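**Truda Hand-Held Gripper: Product Information and Open Day**

The Truda is a two-finger, hand-held gripper supplied by Zawadzka for work with clothing and other soft household goods. It is held and guided by one operator. Replacement finger pads are sold in packs of 2 under order code 226.

The Truda will be demonstrated at the Lanstead open day in Cleltcombe on 19/10/2018. Visitors may watch garments being sorted on a bed in a furnished room and may try the gripper under staff supervision. Attendance is limited to 100 persons, and places must be reserved in advance. Units ordered at the open day will be delivered in February. Requests for a printed data sheet should be made at the reception desk.

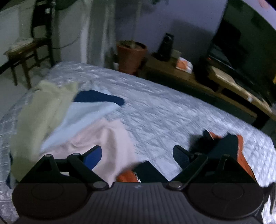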